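Sorting by Hand: A Conversation with Teresa Valente

The Fultmont Centre for Early Learning has, over the past year, revised the way in which it selects and presents materials for its sorting and matching sessions. The work has been led by Teresa Valente, Head of Learning Resources, who joined the Centre from the Loureiro nursery group. She spoke to Ynyr Powell for the Centre's regular series of staff interviews.

Ms Valente's department is responsible for the lending collection, which at the last stock check stood at 2,665 items. The greater part consists of blocks, beads, pegs and boards, issued to nurseries and childminders on a half-termly basis. When she took up her post, she says, the catalogue was in good order but the sets were not.

"We had boxes described as complete which contained pieces from three different sets," she recalls. "A child was being asked to match shapes and there was no match to be found. The adults assumed that the child had not understood the task."

The first decision was to reduce. The old sorting boxes had contained 88 pieces each, in a wide range of sizes and finishes. The new ones hold far fewer, and the shapes have been kept to those which a young child can tell apart without being told their names. Ms Valente is particularly fond of pairing a cylinder with a star.

"A cylinder is smooth all the way round and a star is not," she says. "A child who closes a hand on one and then on the other has already learned something. The word can come later, or in another language, as it does in a good many of the homes we lend to."

Colour is handled with similar restraint. Each session begins with two shapes repeated in a small number of plain colours, so that the same pieces may be grouped in more than one way. Some children put all the stars together. Others make pairs by colour, placing the red star with the red cylinder and the green star with the green cylinder. Staff are asked not to indicate a preference.

"Both are correct, and it is important that the adult believes both are correct," Ms Valente observes. "If I praise the colour pairs too warmly, I shall see nothing but colour pairs for the rest of the morning."

The choice of foam for the blocks was the subject of some discussion within the department. Lamai Panyasiri, who manages cleaning and repairs, had reservations about its surface, which marks more readily than paint or varnish. A trial was arranged in February with two sets, one from Birico and one from Winance, and both were passed for general use on condition that they were inspected at every return.

"Lamai was right to raise it," says Ms Valente. "Foam wears. We replace it more often than we replace wood and I have had to put that in the budget. But it is quiet, it is light, and a two-year-old can drop a piece on a foot without the session coming to an end. I do not think one should underrate quietness. In a room with a hard floor, a box of wooden blocks is a very loud object."
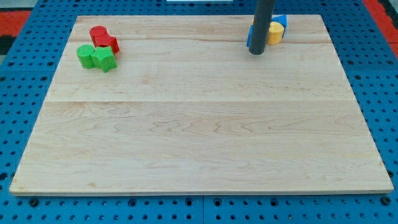
Foam cylinders and stars on the maple board, with the red and green pairs at the upper left.

The boards themselves are another matter, and here the department has remained firmly with timber. Each set is issued with a flat maple board, made up of glued planks, on which the sorting takes place. Ms Valente describes the board as the most useful item in the box, and the one most often left in the cupboard.

"People tell me that they have a perfectly good table, and I am sure they have," she says. "The board shows where the work is. A piece is on the board or it is off the board, and a very small child grasps that at once. On a large table the blocks drift, and one ends up with a green star next to somebody's beaker."

A pale surface was preferred so that strong colours would stand out clearly. The grain is left visible. Asked whether a patterned wood might distract from the task, Ms Valente concedes that children do sometimes follow the lines with a finger, or push a block along the join between two planks as though it were a road. She has no objection.

"I have watched a boy spend an entire session on the join," she says. "He was extremely careful. He sorted nothing at all, and his key worker wrote a very good observation."

The Centre recommends that groups be kept apart from one another on the board, with a clear expanse of wood between them. According to guidance drawn up by Pei-shan Pan, who trains visiting practitioners, the adult should place the first group in one of the far corners and leave the nearer part of the board free. The child then has room to bring pieces forward, compare them and put them back.

"Pei-shan's guidance runs to a single page, and I wish that more of ours did," Ms Valente remarks. "The empty space is what most adults find difficult. They want to fill it. I have to ask them to sit on their hands, and I mean it quite literally."

Groups of children are limited to 6 at any one board, although Ms Valente considers three to be more comfortable. Sessions are short, and the blocks are returned to the box by the children themselves. She regards this as part of the activity and asks that it should not be hurried at the end of the morning.

Demand for the revised sets has been strong. The department recorded over 3,853 loans in the last full year, and there is now a waiting list for the boards. Leobardo Quintero, who oversees deliveries to the outlying settings, has asked for a lighter version which could be carried under one arm. Ms Valente has agreed to look at samples, with some reluctance.

"A heavier board stays where it is put," she says. "Leobardo has to carry them up the stairs, however, and I do not, so I have promised to keep an open mind."

Her next task is a review of the threading materials – "a great many laces, and very few with both ends intact" – after which she intends to return to the sorting sets and consider whether a third shape should be added. She is in no hurry to do so. Several settings have requested a cube, and one has asked for a crescent.

Practitioners wishing to borrow a sorting set, or to reserve a place at one of Ms Pan's training mornings, should apply to the Learning Resources desk in the usual way. Settings which still hold boxes from the earlier collection are asked to return them, whether or not they are complete.

Contact us | © Fultmont Centre for Early Learning | Back to top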